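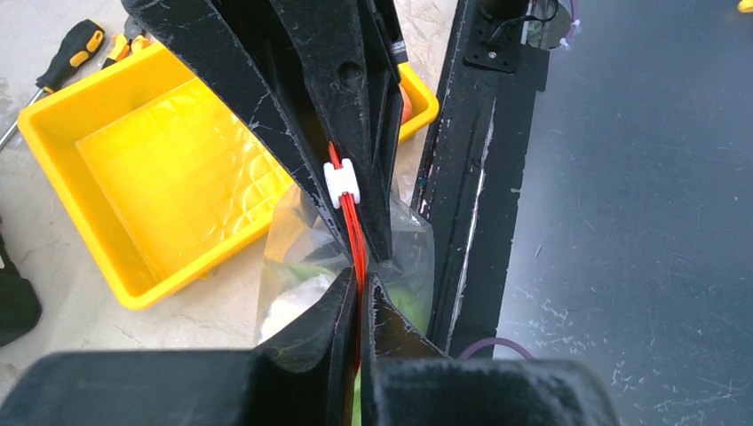
From: Rima Yammine
To: Haltwood seed and garden list
Date: May 24, 2019
Subject: Re: Saving seed from Fukar – how far apart?

Ademir Sampaio wrote:
> I have three Fukar plants going in next to a row of Chidiac and I'd
> like to keep seed from both this year. Is it worth trying, or will
> they cross? The last time I saved eggplant seed was 1999 and I got
> nothing but empty flat things that floated.

Ademir, yes, please try! Eggplants mostly pollinate themselves, but bumblebees love the flowers and they will move pollen down a row without asking you. In the plot at Druvumcombe I had the two kinds 20 feet apart one summer and ended up with some very odd children, a few of them delicious. Great fun to eat, no use at all for the swap.

What works for me is bagging. Pick a couple of good flower buds on each plant before they open, slip one of those little organza gift bags over them, and tie it loosely. Give the stem a flick every morning once the flower opens. When the fruit sets, take the bag off and tie a bit of bright yarn on the stem so you don't pick it for dinner (I have done this. Twice.)

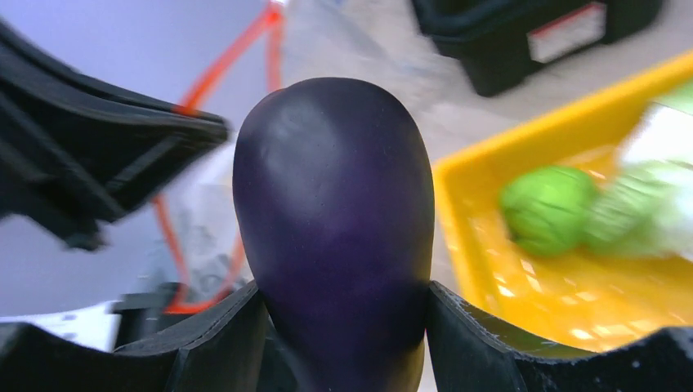 Your floaters sound like fruit picked at eating stage. Seed fruit has to stay on the plant way past that, until the skin goes dull and brownish or yellow and the whole thing feels hard. For us that means well into September. Then I cut off the bottom half, which has most of the seed, grate it into a bowl of water and squish it with my hands. Good seed sinks, everything else pours off. It's such a satisfying job! Dry them on a plate, not paper towel, or you'll be picking fluff off until spring.

My last batch of Chidiac gave me 47 seedlings from one fruit and I gave up finding room for them, so you really only need one good one of each.

For storage I use plain zip bags inside a jar – but only when the seed is dry enough to snap.

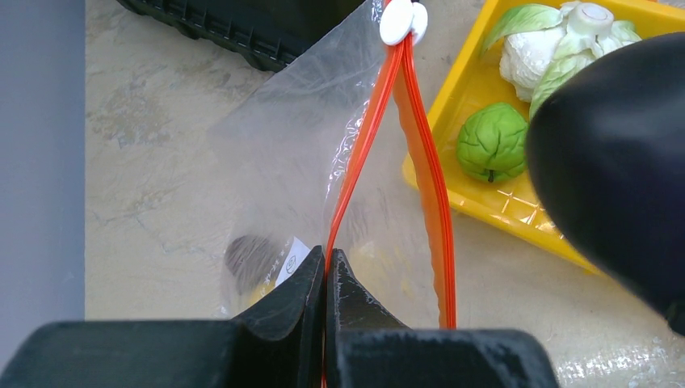 Clear zip-lock bag with orange-red zipper strips.

Does anyone still have the long pale one that went around at the last swap? I'd trade Fukar for it happily.

Rima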